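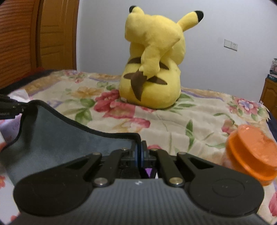 Na-rae Seol would prefer that small organizations stopped asking whether they are large enough to be attacked. The question, in her view, belongs to an earlier period, when intruders chose their targets by hand. Automated scanning has changed that, and an office of 40 people now receives the same attention as a bank.

The case most often raised at Lesterthorpe is that of Mocanu, a regional supplier of heating parts. A payroll clerk received a message that appeared to come from the company's own help desk, asking her to confirm her password before the year-end shutdown. The account was used the same evening. By the morning of 31st December, about 2,000 customer records had been copied to an outside server, and the order system was locked.

Mocanu had backups. They were stored on the same network as the live data and were encrypted along with everything else. The company kept an older set on disks in a branch office, and its staff spent much of February entering missing invoices from paper.

Capucine Mallet, who led the review for the consulting firm Stekura, found that the clerk had reported the message within minutes. The report went to a shared mailbox that was not monitored over the holiday. "The warning was there," the review states. "The organization had no means of receiving it." 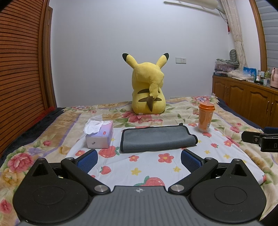

Home and work accounts often share a password.

The review made two recommendations that have since been adopted elsewhere. The first is a second login step for every account, including those of temporary staff. The second is a telephone line for suspected phishing, answered at all hours - an expense that Mocanu had twice declined.

Karkine, a software distributor with 55 employees, introduced both measures last year. Its managers report that calls to the line were few at first and rose after staff were assured in writing that a mistaken click would not lead to discipline. The firm now tests its backups every quarter by restoring a full working day of orders on separate equipment.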